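# Chalk and dry-erase marker on the same desk: residue on the mat and ghosting on the board

Posted in: Home Office > Writing Surfaces

**ukier_slate56**

I keep two writing surfaces by my desk. One is a framed slate board, the other is a small melamine whiteboard from Drandavine. Both have been up since August. I use colored stick chalk on the slate and an EXPO marker with a blue cap on the whiteboard.

The whiteboard has started to ghost. Blue lines stay faintly visible after erasing, mostly in the lower third, and the marker skips on the same area. At first I assumed the marker was drying out, but it writes normally on a glass jar and on a spare piece of melamine.

The marker and the chalk share the same spot on the desk mat. When I stop working they all get put down together in the middle of it.

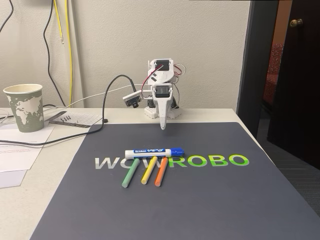
The mat is dark gray, so yellow chalk shows up on it very easily and the blue ink does not. I wipe it on Thursday with a damp microfiber cloth. The same cloth then goes over the whiteboard, folded to the other side. I have not used any solvent on either board so far.

What I would like to know:

- Can chalk dust picked up by the marker cause the skipping, or is the board coating already worn?
- What is safe for getting chalk out of a printed mat without lifting the lettering?
- Is it worth storing the two separately, or is a cleaning schedule enough?

The slate is fine. I mention it only for completeness.

---

**pivov_bench**

The cloth is the most likely cause. Stick chalk is usually calcium carbonate or calcium sulfate with pigment and a binder. A damp cloth does not dissolve it. It carries the particles, and folding the cloth over does not help much once it is wet through. When you then wipe the whiteboard, you leave a thin mineral film. Dry-erase ink needs a smooth, non-porous surface with its release agent in contact with that surface. On a dusty film the ink binds to the particles, and the eraser drags color around.

The marker tip can also pick up dust. To check, draw on clean white paper for a few inches. If the line starts pale or chalky and then recovers, the tip was loaded. Blot it on a lint-free cloth and cap it.

For the board:

1. Wipe with a clean cloth and plain water. Change the water when it clouds.
2. Dry completely.
3. Go over the ghosted area with isopropyl alcohol on a second cloth, in short strokes.
4. Dry again and wait for the smell to clear before writing.

If the ghosting comes back in the same place within a few days, the coating is worn there. Melamine does that. Mine lasted 22 months with daily use before the middle of it stopped erasing properly. Porcelain enamel or glass is the usual replacement, and either one tolerates alcohol much better.

For the mat, vacuum with a brush attachment first. Most people wet it immediately and push the dust into the texture. After that, use lukewarm water with a drop of dish soap, then a rinse cloth. Test the soap on a corner before going near the print. Keep alcohol off the lettering altogether, as some printed inks soften in it.

---

**ragnarsson_fan_190**

Just buy a new marker, they're cheap. I go through a pack of those every semester. Also dustless chalk exists.

---

**gridlined**

Agree with the two-cloth approach above, less so with the last reply, given that the marker writes fine on glass.

On storage, separate them. A cleaning schedule deals with dust after it has spread. I use a Ragnarsson pencil tray with 2 compartments, chalk on one side and markers on the other, with a strip of felt under the chalk to stop it rolling. Any shallow dish will do. Store the markers flat with the cap fully seated. Tip-up storage starves the tip, and tip-down can flood it.

"Dustless" chalk is denser and drops its dust instead of floating it. The particles still end up on whatever is underneath, so it would help the air in the room more than your mat.

Label the cloths. I wrote C and W on mine with a laundry pen and have not mixed them up yet.

---

**ukier_slate56**

Did the paper test. The first inch or so was pale, then normal blue. After blotting it wrote evenly from the start.

Water and then alcohol cleared most of the ghosting. One patch near the bottom left corner of the board remains, so I take it the coating is gone there. The mat came clean with the vacuum and soap, and the lettering is intact. I have ordered a tray and a second cloth.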